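Log the grip, and keep the log

Most of the arguments I hear about robot software are about models. Which one to train, how large it should be, how much data it needs. I work on the less popular end, the tooling, and my view is that teams doing pick and place work would gain more from a decent log viewer than from another month of training.

At Usevberg we moved our control stack to Plunero two winters ago. It does what it promises. The planner is quick, the safety limits are easy to set and the updates rarely break anything. What it didn't give us was a way to see what the controller believed at the moment it closed the fingers. We had the camera stream in one program, the joint data in another and the planner's messages in a text file with its own clock. To look into one bad grasp, an engineer had to line up all three by hand. People did it for the odd failure and guessed at the rest.

Guessing is expensive. In November we had 3,000 recorded attempts from a food assembly task, and 274 of them were marked as failed. The note beside most of the failures said "perception". I went through them once we had a viewer that put the three streams on one timeline. A large share had nothing to do with perception. The object was found, the pose was good, and then the planner picked an approach that brought one finger in before the other. The finger nudged the object and the rest of the plan carried on as if nothing had moved.

You can't fix that by training a better detector, and we had been about to try. The change we made in the end was a small one, a check on contact before the grip is committed, with a fresh look from the wrist camera if the check fails. 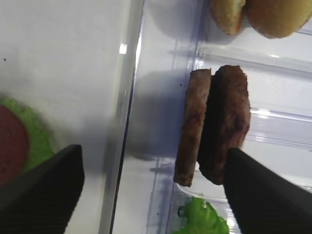 Food is a good test for this sort of thing. It bends, it leans on its neighbours, and a clear plastic container confuses a depth sensor more than any solid box will. A controller that gets by on blocks can look very poor on a lettuce leaf. If the tools only report success or failure at the end of the run, all of that detail is lost.

The usual objection is cost. Full logging takes disk space, and Luner, which we tried first, slowed the control loop when every stream was switched on. That is a fair complaint about Luner. It isn't a reason to go without. We now write to a separate machine and drop the joint data to a lower rate between grasps, and the loop keeps its timing.

I would also ask vendors to stop treating the log format as their own property. Pappas exports everything in an open format and I can read it with a short script. Plunero still needs a converter, which we wrote ourselves and have to mend after each major release. A buyer should ask about this before asking for the demo. Ask to see one failed grasp, from first image to last command, and see how long it takes them to find it.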